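2023-04-17 - Hanoi cell, protective stops and lost ring grip

Picking up from Friday. Zodwa Ngubane on the cell with me in the morning, Marit Wikström on the controller logs from her desk. The Folla program (tower task, ring by ring) had been running clean since the end of March and then started tripping on the descent to the middle peg. We went back to the ring stack today to find out whether it's the arm, the sensor or the program.
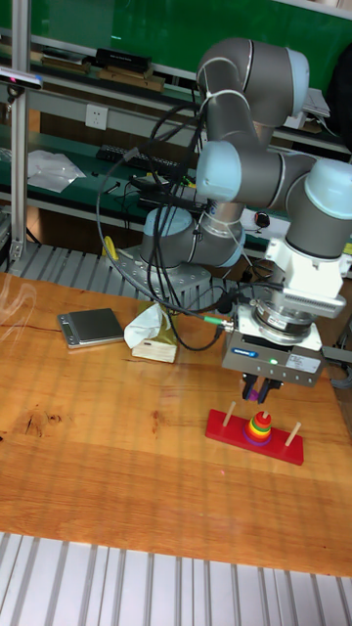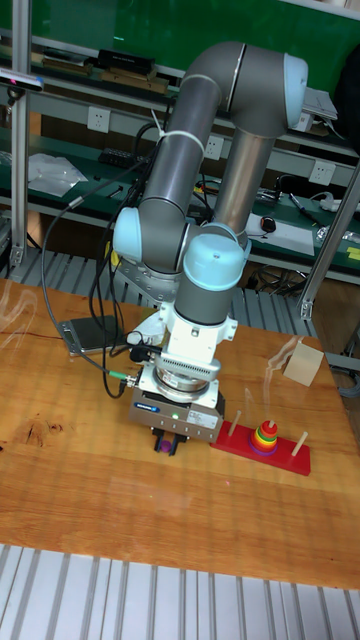

What we know so far:

- The fault is a protective stop, force limit, always in the guarded descent. Never in free motion.
- Controller code is 1234. Marit looked it up: generic "external force above limit", which we had guessed.
- 30 cycles run this morning at normal speed, 11 stopped. All 11 with the gripper loaded or about to load.
- On 2 of the stops the ring slipped in the fingers. No damage to ring or fingers.

The slips bother me more than the stops. A stop is the controller doing its job. A ring sliding in the fingers means we pushed down on it for longer than the limit should allow, so the limit the program thinks it has and the limit the controller has are different numbers.

### Force sensor

First suspect was the sensor zero. The program zeroes once at startup, at the home pose, gripper empty, and then never again. That was fine when the cable bundle was dressed the old way. Before Easter we let out more slack at the elbow so the wrist could turn further, and now the bundle pulls on the gripper side connector differently depending on the pose.

Checked it like this:

1. Arm to home, zero the sensor, read Fz.
2. Arm to the hover pose over the middle peg, gripper empty, wait for it to settle, read Fz.
3. Lift the cable loop by hand (Zodwa, reduced speed mode, my hand on the E-stop), read Fz again.
4. Put it down, read again.

Fz moves when she lifts the loop and comes back when she lets go. Same thing every time we repeated it. So a good part of what the sensor reports at the hover pose is cable. The offset is big enough to eat most of the margin before the fingers touch anything, which fits with the stops coming early in the descent.

It does not explain the slips. With a cable offset in that direction the program should stop too soon, and it did on most of them.

### The limit itself

Marit found this one after lunch. The force limit is set in two places. The Folla config has it, and the safety profile on the controller has its own. Somebody loaded the Nilwood profile in March for the insertion tests and it was never set back. Nilwood uses a higher limit and a longer filter window on the force signal. So:

- the program stops on its own limit when it catches it in time,
- if the rise is fast, the program's check is late by a cycle or more and the controller takes over with the Nilwood values, and by then the ring has been pushed.

The log fits. On both slips the stop came from the controller. On the stops without a slip it's mixed, and I haven't sorted them all yet.

I want to write down plainly that this is a safety matter and not only a nuisance. We work beside this arm with hands on the table between runs. The risk assessment for the cell was done with the Folla values. From March until today the arm has been running on a profile that was assessed for a closed cell. Nobody was hurt and I don't know of any contact, but the cell should not have been in that state. Reported to Garley as a near miss this afternoon, with the log attached and the profile checksums from before and after.

### Gripper

Looked at this as well so we could rule it out. Grip force setting unchanged. Finger pads a bit shiny on the inside edge, wiped with alcohol, no change in behavior. Opening and closing times the same as in the commissioning sheet. The connector on the gripper side was seated properly, we took it off and put it back anyway. Status light stayed green through every stop, so the gripper doesn't see any of this as a fault. Worth remembering next time somebody says the gripper is green so it must be fine.

Strömberg (the integrator) suggested by phone that it could be the pegs. If a peg leans, the ring catches on the way down and the force rises fast. Fair point. There is some play in the pegs and they don't all stand quite straight. I don't think it's the cause but it would make the fast rises more likely. Zodwa will glue them.

### Done today

- Controller back on the Folla profile. Checksum compared with the printed one in the cell binder, they match.
- Zeroing moved: the program now zeroes at the hover pose before every descent, arm standing still, with a short settle time first.
- Descent speed halved for now.
- Note taped to the pendant: check profile name before enabling.

Reran the same sequence afterward at the lower speed. Got through a full tower without a stop, then a second one. That's too few to call it fixed and we changed three things at once, which I'm not happy about. Should have put the profile back first, run, and then touched the zeroing. We were short on time and Zodwa had to leave.

### Open

- Repeat at the original speed with the profile and zeroing fixes in, pegs not yet glued. Then glue, then repeat.
- Re-dress the cables. A second tie on the forearm would probably take most of the pull off the connector, but check the wrist can still reach its end position.
- Make the program read the profile name at startup and refuse to run if it's wrong. Marit says the controller exposes it, she needs to find the register.
- Who changed the profile in March, and do they have the password written down somewhere? Not to blame anyone. The password should be changed either way.
- Sort the remaining stops by source (program or controller).
- Risk assessment: ask Garley if it has to be reopened or if a note is enough.

No unattended runs on this cell until the profile check is in. Reduced speed only when someone has hands on the table - that was the rule before too, but it's now on the door.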